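Silk flowers, and what they did to our nice tidy method

I promised last time I'd write up the flower work properly, and then October ran away from me, so this is overdue and probably longer than it needs to be. Put the kettle on.

The question we've been chewing over is a small one. When a pair of arms learns a job from people guiding them through it, does it help to teach every stage in one long go, or to chop the job into pieces and let the policy learn where the joins are? Our method, which we call Memis (after a cat, long story), does the second. It keeps a short running memory of the last few joins and uses that to choose what to do next.

I wanted a task where the objects were soft and awkward and never lay the same way twice. Flowers, then! The artificial kind, with long stems, floppy heads and leaves that come away if you so much as look at them.

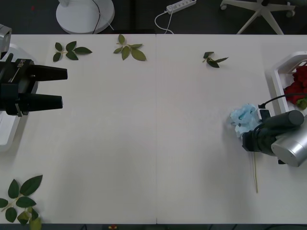

Blue bloom in the right gripper, left gripper open.

We gathered 3,909 demonstrations, a number I now know by heart. Each one starts from a different muddle of stems, and the person guiding is free to pick whichever arm they fancy. I was rather against that at first (I like things neat) but Ustyna Harasym talked me round, and she was right. If everybody always uses the same arm, the policy never learns that there was a choice.

What surprised me most was the stems. I'd assumed the blooms would be the hard part, being squashy, but a thin stem lying on a white table is a horrid thing to judge from a wrist camera. The angle shifts as the arm comes down, and a few millimetres is all the difference between a grip and a miss.
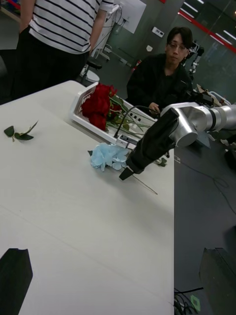 Vol. 2, No. 5

So we compared two versions, one with the memory and one without, and ran both from the same starting layouts. The plain one was perfectly good at single picks. Where it came unstuck was afterwards - it would finish with a flower, drift back over the table and dither, or go for the place it had just been. With the memory switched on, the dithering mostly went away. Three joins back seemed to be plenty, and going further made it slower to train and no better that I could see.

It still has bad habits. It treats a loose leaf as a flower more often than I'd like, and it is oddly timid near the rim of a basket.

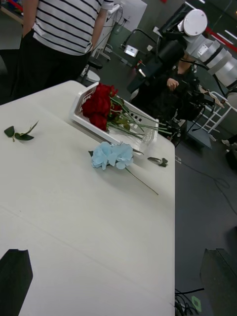
Triệu read a draft of this and wondered whether the memory was doing anything clever at all, or whether it simply stopped the arm from repeating itself, in which case a much cheaper trick might do the same. It's a fair point and I've been grumbling about it ever since. We're going to try the cheap trick next, a plain penalty for going back to the same spot, and if it wins I shall say so on this page and eat my hat.

The other thing on the list is close work. Once a stem is held upright the leaves get in the way of nearly everything, and the policy has to carry on with half its view gone. I have a soft spot for this problem, partly as it's so like trying to arrange a vase yourself with your nose in the greenery.
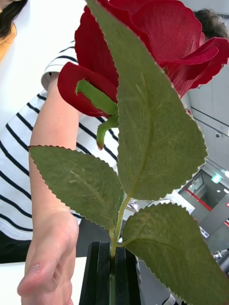
A red rose at very close quarters.

If anyone has tried something similar with real stems, do write and tell me how you got on. I'd love to know how you managed the bending. I'm back at the bench on Monday, starting with the penalty runs.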